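Hekix Vullach Long-Blade Fins
Open heel, soft and medium blades, sold as a pair

Made for people who spend their time underwater on one breath and would like to get back up again without their calves seizing. The Vullach is the fin we reach for on pool nights and the one we lend to visitors, which tells you it survives being dropped, trodden on and left in the boot of a car through August.

The blade is 90 cm from foot pocket to tip. That sounds a lot until you have tried it in a pool lane, when it sounds like far too much, and then after a few lengths you stop hitting the rope and begin to see the point. One slow kick takes you a good long way. The soft blade suits most swimmers, including most of the ones who write to us asking for the stiff one. We don't make a stiff one.

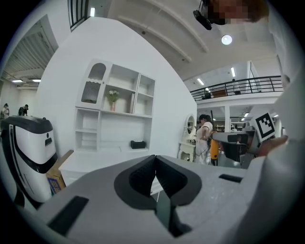 Fit matters more than blade, and hardly anyone believes us. Your foot should sit snugly in the pocket with the strap doing very little work. If the strap is holding the fin on, the fin is too big. Try both on at home, standing up, in the neoprene socks you mean to wear, then lift your arms in front of you like the woman in white reaching up towards that orange and black tool, and rock gently on to your toes. Heels slipping? Go down a size. Toes complaining? Go up one, and stop telling us you have always been a seven.

Sizes run in pairs (5/6, 7/8, 9/10, 11/12). Half sizes should go up if wearing socks and down if not. People with very wide feet may prefer the Neves pocket, which takes the same blades and costs the same, but only comes in black.

What's in the box
Two fins, two spare strap ends, a mesh bag with a drawcord, and a folded sheet of care notes which we know you will use to light the barbecue.

Weight and blade
A pair in size 7/8 weighs 3,566 g with the straps fitted and the mesh bag included. Each spare blade weighs 475 g. Blades come out with 2 screws per side and a coin will do if you've lost the key. Soft blades are pale blue, medium ones dark blue. Please don't mix them. You will swim in circles and blame the current.

Using them
Kick from the hip, with the knees only slightly bent. A bicycle kick in long fins is hard work and looks it. Start with short, easy lengths on the surface with a snorkel before you try anything below, and never train breath hold alone, in any fins, in any depth of water, however good you are. Your buddy should be watching you and doing nothing else.

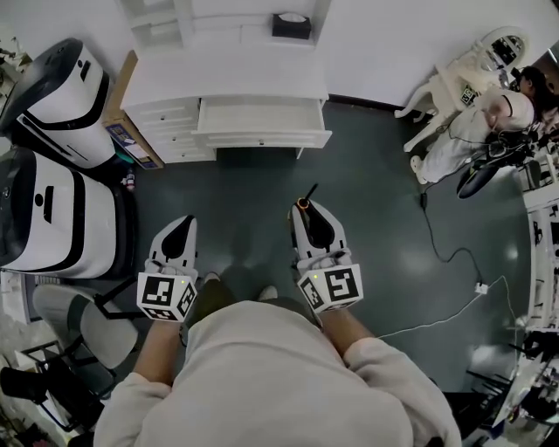

Storage is the part where good fins go to die. Rinse in fresh water, shake, and dry them flat in the shade. Don't stand them on their tips behind the door, where the blades will slowly take on the shape of a banana. Nor will they go in a drawer, even a generous one; a white cabinet like that one, with its drawer pulled right out, is fine for masks, socks and spare straps, but a long blade wants a shelf, a wall hook or the space under a bed. Hang them by the foot pockets and keep them off the radiator.

Returns and repairs
Unused fins can come back for a different size, and we'd sooner swap them than hear about your blisters. Used ones can be repaired at our Clurden workshop, where we replace straps, screws and blades but can't do much for a split foot pocket. Post them dry, please. We open the parcels on a Monday and the smell stays with us until the weekend.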